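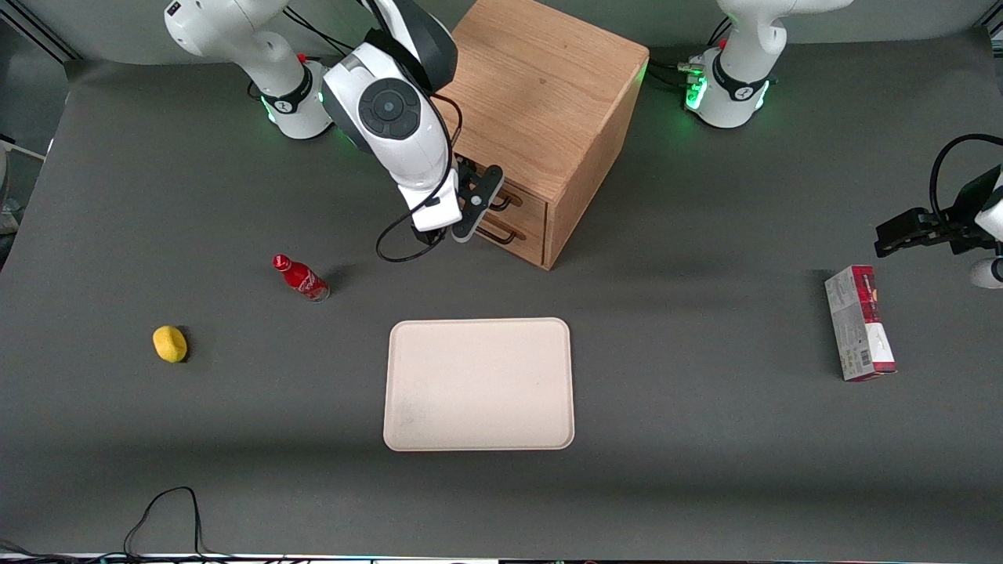

Unit 4: Storage Furniture and Small-Parts Inventory
Course handout, Vurnik Workshop Program

4.1 Terms
A storage location is the smallest space that has its own address. In a drawer cabinet the location is the drawer. If a drawer is divided, each division is a location and takes a suffix letter.

4.2 Addressing
Addresses are read cabinet, row, column. Rows run from the top down and columns from left to right. Do not reuse the address of a removed drawer until the next full count.

4.3 Worked case
The Stotel stockroom lists 2000 locations. At the January count, 368 were empty and 139 held mixed stock. Mixed locations are counted as occupied — they are flagged, and sorted before the next issue of parts.

Occupancy = (2000 − 368) / 2000 = 81.6 percent
Mixed share of occupied = 139 / 1632 = 8.5 percent

4.4 Containers outside the cabinet
Trays, bottles and cartons kept on a work surface have no address. Record them on the bench sheet under the station name.

Reading for next session: Unit 5, reorder points. Bring the completed bench sheet.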